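Stindau Folding Challenge

The Stindau Folding Challenge is a student robotics competition in cloth handling, run by the Rustad technical school together with its after-hours robot club. Teams program a pair of arms to fold small cloths and put them away. First held as a class project in the automation course, opened to other schools later. Usually just called "the Folding".

History

The course project was set up by Embla Lindqvist, who taught automation at Rustad and wanted a task that did not involve stacking blocks. Early rounds used one arm, and most runs ended with the cloth on the floor. A second arm was added before the first open contest, held in June. The current rule book dates from August 2022 and has been changed twice, mostly the scoring part.

Format

Each team gets a bench slot and a practice slot. Cloths are handed out by the judges and may not be ironed, starched or marked. Runs are started from the keyboard, after that hands off. Teams can record their own practice runs by steering the arms by hand and train on those; the Karkari team turned in 856 recorded folds one year, the Paditz team 358. There is no upper limit. Pre-trained models are allowed if listed on the entry form.

Scoring

Points for corners, for flatness and for where the cloth ends up. Dropped cloths can be picked up again by the robot but not by a team member. Highest total so far is 2,578, by Paditz, over a full set of rounds. Ties are settled by time, wich has happened once.

Equipment

Two arms on a white bench with walls on three sides, one gripper each. Cables run along the outside of the arms and have to be checked for slack before every run. Teams may swap finger pads but not the grippers themselfs.
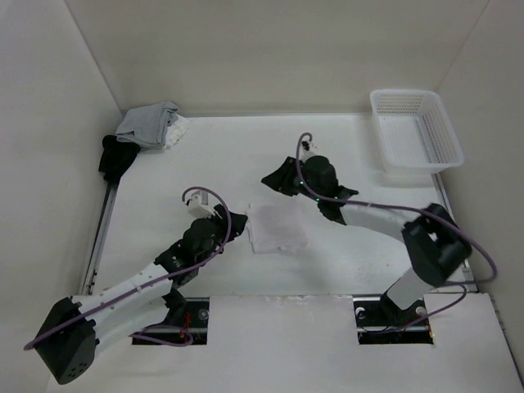 Two-arm bench with a folded white cloth between the grippers, basket at back right.

See also

Karkari robot club
Rustad automation course
Cloth manipulation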